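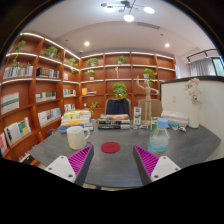 I have never cleared my reading table properly, and at 65 I don't plan to start. My sister-in-law, Lensa Assefa, thinks a table should be bare when you sit down to it. She keeps hers that way and it looks very nice. She also does most of her reading on the couch.

A table gets used when the things you want are already on it. Mine has a mug, paperbacks in a stack and a wooden mannequin with one arm in the air, left over from a drawing class in Ustandale. I stopped going after six lessons. I like the mannequin, so it stays.

The one rule I do keep is about drinks. Anything with liquid in it goes on a coaster, well away from the books.
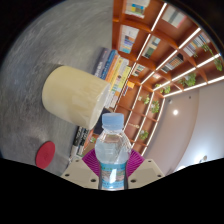

A cap only helps if somebody screws it back on, and I have lost three library books to people who meant to. The last one cost me 44 dollars — more than I would have paid for it new.

So a coaster earns its spot. It gives a bottle or a cup a place to go back to, and visitors use it without being told. I can't say the same for the filing tray Lensa gave me in September, now in the hall cupboard with the umbrellas.

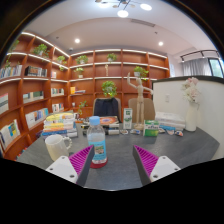 What I would clear away

Old mail, dead pens and anything that belongs in the kitchen. The books can stay in their stacks until I've read them.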